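Yellow tape, gray carpet, and other decisions

20/02/2026

I have spent a good part of this week on my knees with a roll of yellow floor tape, trying to get it to make a corner. It is a humbling way to spend a week. The tape is meant for concrete. We have carpet, dark gray and coarse, the kind that was chosen to hide things and shows every scrap of lint anyway.
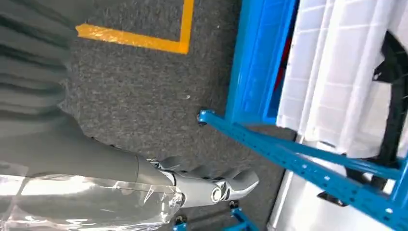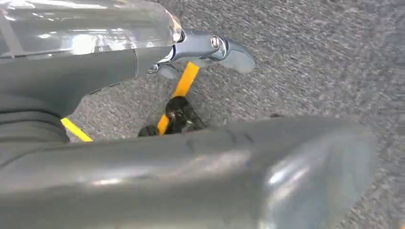

Why there is tape at all

The blue rack moves. It isn't supposed to, but people nudge it to get at the drape, or to plug something in, or for reasons they can't later recall, and by the end of the day it has drifted off toward the door like a guest who doesn't want to say goodbye. Reto Holzer put up with this for months and then announced that the rack needed an address. He was quite serious. He said "an address" twice.

So I was sent to get tape. There was a choice between Gratus, which came in a sensible roll, and Flivel, which came in a roll the size of a dinner plate and cost less per foot. I'm a person who buys mustard by the gallon, so we now own 300 feet of Flivel. The job needed 15.

Things I know about tape and carpet

You have to vacuum first. I knew this and skipped it on the first try, and the first try came up in one long strip wearing a fur coat.

You also can't pull it tight. On a hard floor you stretch the tape a little and it lies down straight. On carpet it creeps back to the length it wanted to be and puckers as it goes. Lay it loose and you get a different set of wrinkles. I've decided I prefer the loose ones. The corner in the first picture has a few, and you only notice them when the light comes across the shine, or when you are the one who put them there, in which case they're all you notice.

Corners are best done with two pieces, one butted against the other. Sota Takagi believes in folding a single piece over on itself, and did one that way to show me. It was a very nice fold. It was also a lump, and I caught my sock on it twice before lunch. We redid it with two pieces while he was out getting coffee, and so far he has been polite enough to say nothing.

Press it down with something hard and flat. I used the back of a serving spoon, which has since been retired from serving.

About that rack

It's slotted angle, blue, with the little round holes running all the way along the bars. I love this stuff. It's a toy construction set for adults who have to store things. You can raise a shelf, hang a hook, bolt on a bracket for no good reason, and none of it ever has to be final, and that suits how I make most decisions.

The downside is that you can also put it together wrong in a great many ways. When Lai-ching Tsang and I built it in November, we had the whole thing bolted up before we saw that one shelf was upside down. She wanted to leave it. I wanted to leave it too, but I'd hoped she would be the one to insist on fixing it, so there was a long silence. Then we fixed it. It took 10 minutes, and we'd spent longer than that on the silence.

Glossy blue wouldn't have been my pick next to all that gray. I've come around. With the yellow on the floor, the room now has two colors in it, and if you squint it looks planned.

What's left

The drape needs hemming, or at least a firm talking-to. It's a big dark gray thing with deep folds, and I keep finding my screwdriver behind it.

I'd like to label the tape, too. Chia-hao Au says that if you have to write RACK on the floor next to a rack, you have bigger problems. I say that once the rack has wandered off, the label is the only evidence it was ever there. We haven't settled it.

And there's the leftover tape, sitting on my desk and looking at me. I marked out a spot for the trash can this afternoon. Then one for the vacuum. Reto came by while I was measuring for my own chair and asked, very gently, if I wanted him to put the roll somewhere else for a while. I told him I was almost finished.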